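Regional Foods, Unit 4: Fermented Cabbage
Instructor: Radosław Czarnecka

4.1 Salt

Dry-salted cabbage is prepared at 2 percent salt by weight of trimmed leaf. A 4,000 g batch therefore takes 80 g. Use plain salt with no iodine. Weigh it; spoon measures vary with grain size.

Brine forms as salt draws water out of the shreds. Leaves must stay under the liquid for the whole ferment. Top up with 2 percent brine if the level drops.

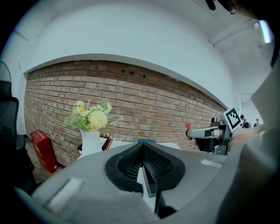 4.2 Regional types

Lenedberg style: fine shreds, caraway, cool cellar, sold in February. Sour, firm, pale.

Demdale style: whole heads, cored, with the core hole packed with salt. Leaves are used for rolls filled with rice or ground pork. Rinse before filling.

4.3 Cooking

Long simmering softens the acid taste. Add potatoes before the cabbage, as acid slows their softening.

Reading: Oral, H., Kinnear course reader, p. 131. Bring batch weights to the next class.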